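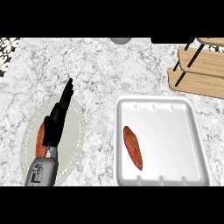 Teaching by Remote Control: Progress Report to the Drerkton Fund
Reporting period ending June
Prepared by Joonas Koskela, project lead, Wenirport

Dear all,

First of all, thank you for your patience while we got this second report together. The last one went out when we had a half-finished simulator and a great many plans, and it is a real pleasure to be writing now with proper work to tell you about. I have tried to keep it readable for those of you who don't spend your days with robot arms, and I apologise in advance to those who do (the technical notes will follow separately, as agreed).

Where we have got to

The kitchen worktop in the simulator, which we call Histus, is now the place where most of our teaching happens. An operator sits at the desk with a pair of hand controllers and steers the simulated arms through a household job from beginning to end, and the computer keeps a record of every movement. Those records are what the learning program studies afterwards. We have 3265 of them saved at the time of writing, which is a good deal more than I dared to put in the original plan!

The job we have spent longest on is the sweet potato one. It sounds simple enough when you write it down: there is a round placemat on the marble, a white foam tray to the right of it, and sweet potatoes to be dealt with by the black gripper. In practice it has taught us more than any of the tidier tasks. A sweet potato is long and uneven, and when the gripper is directly over it the operator can lose sight of most of it behind the wrist and fingers. Our newer operators found this very trying, and a fair number of early attempts were given up halfway because the person at the controls simply couldn't tell where the ends were.

What we changed

After a long afternoon of grumbling (mine included) we rewrote the instructions for operators. They are now asked to stop above the sweet potato, turn the wrist until the fingers sit across its narrow side, and only then come down. We also ask them to go slowly over the gap between the placemat and the tray, as hurried crossings were turning up in the records as little wobbles, and the learning program was copying the wobbles faithfully along with everything else. I must say it is a humbling thing to watch a machine pick up one's own bad habits.

We have kept the worktop fairly busy on purpose. The wooden tiered rack in the corner stays where it is, and so does the patterned tile, and the marble has plenty of grey veining in it. A plainer setting would be easier to learn from, but none of us has a kitchen that plain at home, and your own reviewers asked last time whether the method would cope with ordinary clutter. We would like to be able to give them a fair answer.

People and training

There are 7 of us operating now, counting two colleagues at Bråten who joined over the winter and work over the network link. Their connection was slow at first and there was a noticeable lag between hand and gripper, so we moved their sessions to the early morning, when the line is quieter. They have been very good-humoured about it, and we have sent biscuits.

New operators do a practice set before anything of theirs is kept. I was doubtful about this when it was suggested, thinking it would put people off, but it has made the records much more alike in style and I am happy to have been wrong.

Difficulties

I would rather you heard these from me. We threw out 248 recordings after a check showed that the controller and the simulated arm had drifted slightly out of step. The fault was in our own set-up and has been mended, though it cost us the best part of a fortnight. We are also behind on the jobs that need both arms working together. Steering one arm well is a knack that most people pick up in a few days, but steering two at once is a good deal harder on the attention, and our sessions for those have had to be kept short.

Spending

We are within budget. The money set aside for a second operator desk has been spent as planned, and the travel line is hardly touched, so I should like to ask whether part of it might go towards better hand controllers for Bråten. I will send the figures with a short note so that you can decide without having to wait for the next meeting.

Next steps

We will carry on with the sweet potato task until the new instructions have been tried by everyone, and then start on the two-arm jobs in earnest. After that we hope to repeat a small part of the work on the real arms here in Wenirport. If any of you would like to come and have a go at the controls, please do write to me; mornings are best, and the kettle is always on.

With warm thanks and best wishes,
Joonas Koskela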